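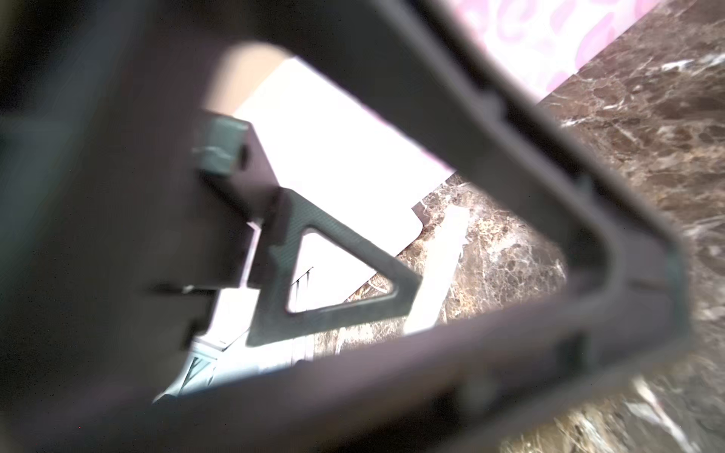

What Is Marble?

Marble is a kind of rock. People have used it for thousands of years to make statues, floors, steps and tabletops. It begins as a different rock, called limestone.

How does marble form?

Most limestone is made from the shells and skeletons of sea animals that lived long ago. These pieces settled on the sea floor and were slowly pressed into rock. When limestone is buried deep inside the Earth, heat and pressure change it. The tiny grains grow into crystals that lock together tightly. Rocks that have been changed in this way are called metamorphic rocks.

Why does marble have veins?

Pure marble is white. Other colors come from clay, sand, iron and other materials that were mixed into the limestone. Lines of color running through the stone are called veins. Some veins formed when water carried minerals into cracks in the rock.

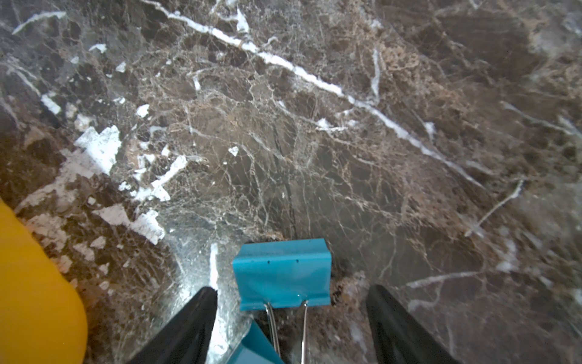
Polished brown and gray marble with tan and cream veins. A blue binder clip is held over the stone.

How is marble cut?

Marble is taken from the ground at a quarry. Workers saw large blocks from the rock using wires and blades. The blocks are cut into slabs, and the slabs are rubbed with finer and finer grit until they shine.

Visit the Stone Gallery

The Amthorpe Museum of Earth Science displays 61 samples of polished stone in Gallery 2. Children under 13 must be accompanied by an adult. Please do not place bags or drinks on the display tables. Acids, such as lemon juice, can leave dull marks on marble.

Words to know

Quarry: a place where stone is dug or cut from the ground.
Slab: a wide, flat piece of stone.

Page last reviewed October 6, 2021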